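From: Bianka Dudás
To: etel-storage list
Subject: Re: Cold storage of late apples, second year - ethylene and humidity

Bernice Eshun wrote:

> My Vodden keep until March without trouble, but the Etel from
> the same rows go soft by January. Same room, same crates, same
> setpoint. Is this a picking date problem or a storage problem?
> I log temperature only. I don't have a humidity figure.

Bernice,

From what you give I would say both, with humidity the larger part. Etel has a thin cuticle and loses water faster than Vodden at any given deficit. Softening from water loss and softening from ripening feel much alike under the thumb, but they can be separated with a kitchen scale. Weigh a marked sample of 20 fruit at intake and again every two weeks. If the skin starts to shrivel while the starch and sugar readings are where you expect them, the fruit is losing water. If the weight holds and the flesh goes mealy, look at maturity and ethylene.

My own notes for last season, for comparison. The room was held at 1 C, with the sensor in a bottle of glycol so that door openings did not show up as spikes. Relative humidity averaged 84 percent until I wet the floor and lined the crates, after which it stayed above 90. Weight loss in the Etel sample fell by more than half over the following month. I did not change the fan timing in that period, so I am fairly comfortable putting it down to the liners. 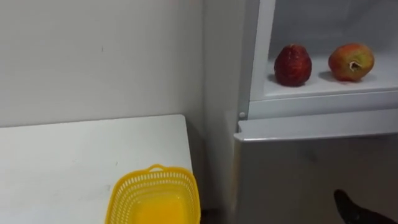
The liners should be perforated. A sealed bag will hold humidity but it also holds carbon dioxide, and Etel browns at the core well before it shows anything on the outside. I punch 10 holes per liner with a paper punch and fold the top over without tying it. Someone on this list recommended newspaper instead. I tried it in four crates and it took up water from the fruit for the first week, so I would only use it if it is dampened first.

On picking date: Etel should come off when the starch pattern is still dark in the outer flesh. By the time the seeds are fully brown and the background color has turned, you have fruit for eating by the holidays, and no storage regime will get it to March. Your note says you picked both varieties on the same pass. That alone would put the Etel late, at least on my site, where it is ready before Vodden in every year I have records for.

Mixing is the other thing. A household refrigerator is a poor model for a cold room, being dry and opened all day, but it does show how two apples on one shelf can age at different rates. The riper one also supplies ethylene to its neighbor. In a room the effect is diluted but still present, and 356 kg of Etel past its peak is a considerable source. I would put the varieties in separate rooms if you have two, or sell the Etel first and air the room out afterward.

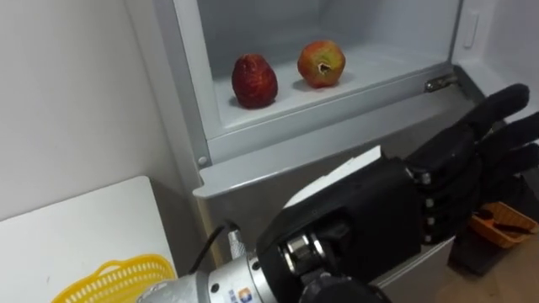

Seren Nicholas replied off list to an earlier draft of this and asked me to pass on one disagreement: at the Egan orchard they have stored Etel and Vodden together for four seasons with a potassium permanganate filter in the return air, and saw no difference in Vodden firmness against a separate room. Seren's view is that temperature variation between the top and bottom crates matters more, and that a single sensor at head height will miss it entirely.

I accept the second point. I had a 2 C spread from floor to ceiling before I moved the evaporator fan, and the top crates were always the first to go. On the first I would want to know how often the filter medium was replaced - it is spent well before it looks spent in humid air.

So, Bernice, before you buy anything: a second temperature sensor at floor level, a cheap hygrometer checked against a salt solution, and the weighed sample. If you can send the readings with your pick dates and crate positions, I will put them in the same table as mine.

Bianka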